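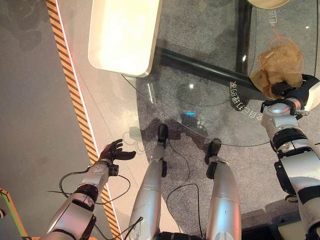

Paper bag in the right gripper, over the glass table.

Velance had its open day on Feb 13, 2025, and I went along with Rhodri Watkins, mostly for the parking. The product was the Troltby, a humanoid they lease by the month to places that have small things lying about and would like them lying somewhere else.

Wayne Entwistle gave the sales talk. You can have a different hand on each arm, which is how the demo unit came: fingers on the left, a plain two-finger gripper on the right. The fingers cost a good deal more. The gripper got the job of holding a crumpled brown paper bag, and I'd have given it the same job.

I asked about cables. Wayne said the mains kit was "for demonstrations" and the battery pack would follow. Rhodri asked when. It would follow.

The table is glass with white Chinese lettering on it, and a thin orange ring that the bag was partly inside when I got my look. I've seen glass defeat cheaper machines, so credit to them for choosing it. Visitors stood 2 metres back and were told so by Trefor Dafis, often.

Lease is 400 a month over three years, hands extra, training day included. Drurkeo do something similar with wheels, and if your floors are flat I'd ring them first. We'd want a fortnight's trial on our own benches before signing anything, and Wayne has promised to look at dates.

Tea was good. Sandwiches gone by the time our group of 19 came out.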